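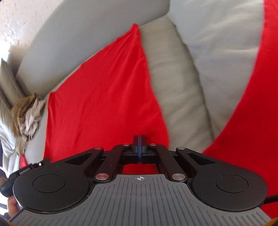
드루니스 계단은 올라가면서 뒤를 돌아보면 처음부터 다시 올라가야 한다고, 버스에서 옆자리에 앉은 여자가 말했다. 안 그러면 그 도시를 영영 못 떠난다고 했다. 자기 이모가 중간에 신발 끈을 묶느라 고개를 돌렸다가 지금까지 거기 산다는 것이었다.

나는 이모님이 거기서 결혼을 하신 건 아니냐고 물었다. 여자는 그렇다고 했다. 집도 사셨느냐고 물으니 그것도 그렇다고 했다. 그러면 계단 탓은 아니지 않느냐고 하려다가, 아직 산길이 한참 남았고 좌석을 바꿀 데도 없어서 그만두었다.

"그래도 조심하세요."

여자가 창 쪽으로 몸을 돌리며 말했다.

"저야 떠날 버스표가 있는데요."

"이모도 있었어요."

나는 그때 레스티네의 일을 하고 있었다. 레스티네는 여행 안내서를 내는 작은 출판사로, 다녀온 사람들이 쓴 원고를 받아다가 다른 사람을 보내 확인하게 했다. 확인하는 쪽이 나였다. 박물관이 아직 있는지, 문 닫는 시간은 맞는지, 호텔 욕실에 창이 있다고 썼는데 정말 있는지. 욕실 창은 대체로 없었다. 드루니스 원고는 전임자가 오래전에 쓴 것을 판마다 조금씩 고쳐 실어 온 것이었는데, 첫 문장이 이랬다. '1,146개의 계단을 오르면 드루니스의 영혼이 당신을 맞이한다.'

영혼은 확인할 방법이 없지만 계단은 셀 수 있다. 편집자도 같은 생각이었는지 숫자 밑에 연필로 줄을 긋고 물음표를 달아 놓았다. 물음표가 하나뿐이었던 걸 보면 영혼 쪽은 믿기로 한 모양이다.

버스는 저녁 무렵에 광장에 섰다. 12월이었고, 광장에는 안내서에 '사철 꽃이 만발한'이라고 적힌 화단이 있었다. 흙뿐이었다. 나는 수첩에 '꽃 없음'이라고 적고, 공정을 기하려고 '겨울'이라고 덧붙였다.

숙소는 카르데나스라는 여관이었다. 안내서에는 '시인들이 사랑한 집'으로 나와 있었다. 프런트의 노인에게 어떤 시인이 묵었느냐고 물었다.

"여럿이요."

"이름을 아십니까?"

"시인이 이름을 대고 묵습니까."

"숙박부에는 적을 텐데요."

노인은 나를 한참 보더니 숙박부를 내 쪽으로 돌려놓고 볼펜을 올려 주었다. 적으라는 뜻이었다. 나는 고라즈드 게오르기우라고 적었고, 직업란은 비워 두었다. 노인이 그 칸을 손끝으로 짚었다. 나는 '확인'이라고 썼다가 말이 안 되는 것 같아 '출판'으로 고쳤다.

"그럼 시인이네."

노인이 만족스럽게 말했다. 이런 식으로 여럿이 된 것이겠지.

방은 3층이었다. 욕실에 창이 있었다. 내다보니 벽이었지만 창은 창이어서, 나는 수첩의 해당 항목에 표시를 했다. 난방은 라디에이터가 꺽꺽대는 소리를 내는 것으로 대신하고 있었다. 이불을 두 장 겹쳐 덮고 누워 원고를 다시 읽었다. 드루니스의 계단은 옛날 어느 주교가 참회를 위해 놓게 했다. 드루니스의 계단은 가뭄이 든 해에 일거리를 주려고 놓았다. 앞의 문장과 뒤의 문장은 같은 쪽에 있었다. 전임자는 둘 중 하나를 고르는 수고를 하지 않았고, 그 뒤로 여러 판이 나오는 동안 누구 하나 편지를 보내 따지지 않았다. 안내서를 읽는 사람은 계단 앞에 서 있고, 계단 앞에 선 사람은 올라갈지 말지가 급하지 누가 놓았는지는 급하지 않다.

뒤를 돌아보면 안 된다는 이야기는 원고에 없었다. 그 점이 조금 마음에 걸렸다. 전임자는 들은 이야기라면 물이 새는 수도꼭지에 관한 것까지 적는 사람이었다. 그런 사람이 그걸 빠뜨렸다면 당시에는 없던 이야기라는 말이다. 나는 전설이 생긴 연도를 대충 짚어 볼 수 있겠다 싶어 기분이 좋아져서 잠이 들었다.

아침에 노인에게 물었다.

"계단에서 뒤를 돌아보면 못 떠난다는 이야기, 언제부터 있었습니까?"

"옛날부터요."

"제가 가진 원고에는 없는데요."

"그 원고가 옛날부터 있었소?"

노인은 빵을 썰고 있었다. 그는 계단이 미끄러우니 난간을 잡으라고, 꼭 앞만 보라고 했다. 나는 앞만 보라는 것이 전설 때문이냐 미끄러워서냐고 물었다. 노인은 뭐가 다르냐고 했다.

다르다. 이유가 다르면 다른 말이다. 하지만 빵이 맛있었으므로 넘어갔다.

계단은 생선 가게와 안경점 사이에서 시작했다. 문이나 아치 같은 것이 있을 줄 알았는데 그냥 건물 사이 틈이었고, 첫 단은 인도와 높이가 거의 같았다. 여기서 벌써 문제가 생겼다. 저걸 한 단으로 칠 것인가. 나는 쪼그리고 앉아 손바닥으로 높이를 재 보았다. 생선 가게 주인이 앞치마에 손을 닦으며 나와 보았다.

"뭐 떨어뜨렸어요?"

"이게 계단입니까, 인도입니까?"

"비 오면 계단이고 안 오면 인도요."

"세실 때는 어떻게 하십니까?"

"뭘 세요?"

"계단을요."

주인은 가게 안으로 돌아갔다. 안에서 누군가에게 뭐라고 하는 소리가 들렸고 웃음소리가 이어졌다. 나는 그것을 빼고 세기로 했다. 의심스러운 것은 빼는 게 내 원칙이다.

처음에는 순조로웠다. 나는 입으로 세면서 백 단이 될 때마다 수첩에 금을 하나 그었다. 계단은 집들 사이로 꺾이며 올라갔다. 빨래가 걸린 창이 있고, 개가 있고, 개를 부르는 사람이 있었다. 그 사람이 인사를 하는 바람에 나도 인사를 했는데, 숫자를 세던 입으로 인사를 하면 숫자가 하나 달아난다. 나는 멈춰 서서 방금 숫자가 무엇이었는지 생각했다. 마지막 금은 분명했다. 금 이후가 분명하지 않았다.

마지막으로 금을 그은 곳까지 내려가서 다시 세면 될 일이었다. 그러려면 몸을 돌려야 했다.

나는 전설을 믿지 않는다. 이 점은 적어 두고 싶다. 나는 소원을 이루어 준다는 우물을 여러 군데 확인했고 그 가운데 동전 말고 다른 것이 나온 우물은 없었다. 만지면 다시 오게 된다는 동상의 발도 만져 보았으며 그중 다시 간 도시는 없다. 다만 그 자리에 서서 나는, 젖은 돌 위에서 뒤로 도는 것은 위험하다는 노인의 말에는 일리가 있다고 생각했다. 게다가 개 주인이 보고 있었다.

"세고 계셨군요."

개 주인이 말했다. 목도리를 코까지 두른 젊은 남자였다.

"제가 방해했죠. 죄송합니다."

"괜찮습니다. 어디까지 셌는지 대강 압니다."

"대강으로 되나요?"

안 되었다. 나는 대강으로 된 안내서를 고치러 온 사람이었다. 남자는 자기도 어릴 때 세어 본 적이 있다면서, 갈 때마다 달랐다고 했다. 층계참에 있는 낮은 턱들을 세느냐 마느냐에 달렸고, 중간에 길이 두 갈래로 나뉘었다 다시 합쳐지는데 왼쪽이 오른쪽보다 단이 잘고 많다는 것이었다.

"그럼 1,146은 어디서 나온 숫자입니까?"

"안내서에서요."

"안내서는 어디서 얻었고요?"

"여기 사람한테 물었겠죠. 우리는 안내서에서 봤고요."

남자는 당연하다는 얼굴이었다. 개가 내 수첩 냄새를 맡았다.

갈림길은 그의 말대로 있었다. 가운데에 작은 급수대가 있고 길이 양쪽으로 돌아 올라갔다. 나는 왼쪽을 택했다. 단이 많은 쪽이 정식일 것 같았는데, 무슨 근거로 그렇게 생각했는지는 지금도 모르겠다. 아마 힘든 쪽이 진짜라고 여기는 버릇일 것이다. 나는 그 버릇을 남들에게서 발견하면 비웃어 왔다.

숨이 차기 시작하니 소리를 내어 셀 수가 없었다. 속으로 세었다. 속으로 세면 생각이 끼어든다. 버스에서 만난 여자의 이모가 끼어들었다. 신발 끈을 묶다가 고개를 돌렸다고 했는데, 신발 끈을 묶으려면 고개를 숙이지 왜 돌리나. 누가 불렀을 것이다. 누가 불렀고, 그 사람과 결혼했을 것이다. 그러면 이야기가 맞는다. 계단이 아니라 부른 사람이 문제였고, 여자의 집안에서는 부른 사람의 이야기를 하느니 계단 이야기를 하는 편이 나았던 것이다. 나는 이 추리가 퍽 마음에 들어 몇 단을 공짜로 올라가 버렸다.

그래도 끝까지 갔다. 거의 두 시간이 걸렸다. 안내서에는 '가벼운 산책'이라고 되어 있었으므로 그건 고치기로 했다. 마지막 단 위에는 철책이 둘린 좁은 마당과 잠긴 예배당, 그리고 음료를 파는 창구가 있었다. 창구 옆 벽에 커다랗게 1,146이라고 칠해져 있었고, 그 앞에서 어떤 부부가 서로 사진을 찍어 주고 있었다.

내 수첩의 숫자는 그것과 달랐다. 나는 숫자를 여기 적지 않겠다. 빠뜨린 단이 있고 공짜로 오른 단이 있어서, 틀린 것을 틀린 것으로 바꾸는 셈이 되기 때문이다.

창구의 여자에게서 따뜻한 차를 샀다. 무디미스라는 상표였는데, 이 지방 산에서 나는 풀로 만든다고 종이컵에 적혀 있었다. 무슨 풀이냐고 물었다.

"산풀이요."

"이 산에서 납니까?"

"공장에서 와요."

처음으로 곧은 대답을 들은 기분이었다. 나는 이 사람이라면 하고 물었다.

"저 숫자, 맞습니까?"

"칠을 다시 할 때마다 그대로 따라 칠하는데요."

"처음 칠한 사람은요?"

"세어 보셨어요?"

"예."

"맞던가요?"

"잘 모르겠습니다."

"그럼 맞을 수도 있네요."

여자는 거스름돈을 주었다. 나는 철책까지 걸어가서, 여기까지 왔으니 이제는 돌아봐도 되는지 생각했다. 버스의 여자는 올라가면서라고 했다. 다 올라온 사람은 해당이 없을 것이다. 규칙은 따져 보면 언제나 허술하다. 철책 너머로 도시가 보여야 했다. 원고에는 '맑은 날이면 바다까지'라고 되어 있었다. 안개가 차서 바로 아래 지붕 몇 개만 보였고 굴뚝에서 나온 연기가 안개에 섞였다. 바다는 지도로 보건대 맑은 날에도 무리였다. 중간에 산이 하나 있다. 나는 수첩에 '바다, 삭제'라고 적었다.

내려올 때는 오른쪽 길로 왔다. 급수대 옆에 아까 그 남자가 개도 없이 앉아 있다가 얼마나 나왔느냐고 물었다. 나는 정리를 해 봐야 한다고 했다. 다들 그렇게 말하더라고 그가 말했다. 다들이 누구냐고 물으니 안내서 일로 오는 사람들이라고 했다. 전에도 왔느냐고 물으니 왔다고 했다. 키가 크고 수도꼭지에 관해 묻더라고 했다.

전임자였다. 나는 그 사람을 본 적이 없다. 레스티네에서는 그가 그만두었다고만 했고 나는 더 묻지 않았다. 더 묻는 게 내 일인데 말이다.

"그분은 언제 떠났습니까?"

"글쎄요."

남자가 급수대의 꼭지를 잠갔다. 물은 계속 조금씩 떨어졌다.

"저번 주에는 생선 가게 앞에서 봤는데."

나는 그 말을 세 번쯤 의심했다. 키가 크고 수도꼭지에 관심이 많은 사람은 더 있을 수 있다. 남자가 농담을 했을 수도 있는데, 외지인을 상대로 하기에 알맞은 농담이다. 생선 가게에 가서 물어보면 끝날 일이었다. 나는 생선 가게 앞으로 내려가, 인도인지 계단인지 알 수 없는 그 단을 밟고 서서, 안을 들여다보았다. 주인이 손을 들어 보였다. 안쪽에 누군가 등을 보이고 앉아 신문을 읽고 있었다. 앉은 사람의 키는 알 수 없다.

버스는 해가 지고 나서 있었다. 나는 여관에 들러 가방을 찾았다. 노인은 숙박부를 펼쳐 놓고 돋보기로 무언가를 들여다보고 있었다. 시인들 이름을 찾아냈느냐고 물으니, 내 이름을 어떻게 읽느냐고 되물었다. 나는 읽어 주었다. 노인은 한 번 따라 하고는 잊어버린 표정을 지었다.

광장에서 버스를 기다리며 원고의 첫 문장을 고쳤다. '1,146개의'를 지우고 '많은'이라고 썼다. 맥이 빠졌다. '많은'을 지우고 '천 개가 넘는다는'이라고 썼다가, 누가 그러더냐고 편집자가 물을 것 같아 다시 지웠다. 결국 원래대로 두고 물음표를 하나 더 달았다. 영혼은 손대지 않았다.

버스가 들어왔다. 뒤에서 누가 내 이름을 불렀다. 발음이 엉터리였고, 노인의 목소리 같기도 했다. 욕실에 칫솔을 두고 온 것이 그제야 생각났다. 칫솔은 아무 데서나 살 수 있다. 운전사가 탈 거냐고 물었고 나는 타겠다고 했다.

발판에 한 발을 올린 채로, 표를 찾느라 주머니를 뒤졌다.

글 고라즈드 게오르기우 | 2019년 12월 2일

처음으로 단편 여행 지난 글 목록 찾기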